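4.2 Rice on the table: the clear window and the unpacking of groceries

Of all the goods our households carried in from the car, rice was the one they talked about most warmly, and we have given it a section of its own for that reason. Across the 204 homes visited for the Transtead study, a large bag of rice was very often the first thing out of the boot and the last thing put away. It sat on the kitchen table while the milk and the frozen peas were seen to, and people would rest a hand on it as they chatted to us, or give it a pat on the way past to the fridge.

We had expected people to speak of price and weight, and they did, but they spoke just as fondly of being able to see the grain. A bag with a clear window (Figure 7) lets the shopper judge the length and colour of the rice before it is ever opened, and several of the older cooks told us they wouldn't buy a bag without one. "My mother tipped it back and forth in the shop, looking for broken bits," said Marcelino Rocha, who cooks for a family of six. "I do the same, and my daughter laughs at me for it."

The window goes on being useful at home, although a little differently. Jailson Dantas keeps his bag upright in the pantry with the clear side facing out, so that he can tell at a glance when the level is getting low, and he has never bothered with a canister. Of the 128 households that bought rice in large bags, most did pour it into a jar or tub sooner or later, yet a good many held on to the bag as well, folded flat in a drawer, in case they forgot which kind they had liked.

We would add a small remark about the printing. Wilczyńska's account of pantry labels treats the brand name as the part of a package people look at first. In our visits the talk went to the grain, and the name came up afterwards, if at all.

Figure 7. Bag of long white rice with a clear window, lying on a wooden table.

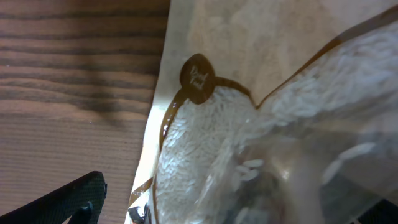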